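Working with the new stations: a gallery from the Holzer site

Since August, part of the packing work at Pledora's Holzer site has been taught to machines by the people who used to do it by hand. Staff hold a pair of grippers, carry out a task at a table, and the recorded movements are used to train the arms on the Tronlow line. The gallery presents the work at hand, with notes from the teams concerned.

Boxes of small wrapped goods were chosen as the first subject. They are light and varied, and they account for much of the repetitive handling on the early shift. Each task is agreed beforehand with the packing team, who know best where an item is likely to slip or catch. 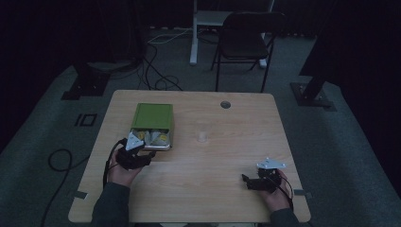 The movements are slower than those of ordinary packing. Edeltraud Widmer, who has packed at Holzer for 20 years, describes the first mornings as tiring for the wrists — one has to think about every grasp again. Sessions were shortened at her suggestion, and colleagues now change over before the mid-morning break.

By the end of the first period, 72 employees had completed the introductory course and 669 sessions had been accepted for training. A further 379 were set aside, mostly for hesitations or dropped items. Rejected sessions are not recorded against the person who carried them out.

Working hours and pay grades remain as they were. What has changed is the content of the day: less lifting at the line, more time spent on checking and on preparing tasks. Mathias Ammann, shift lead, notes that some colleagues welcome this and others miss the pace of the old line. Both views are heard at the monthly staff meeting.

Employees wishing to take part may enter their names in the Mutudo shift planner or speak to their shift lead.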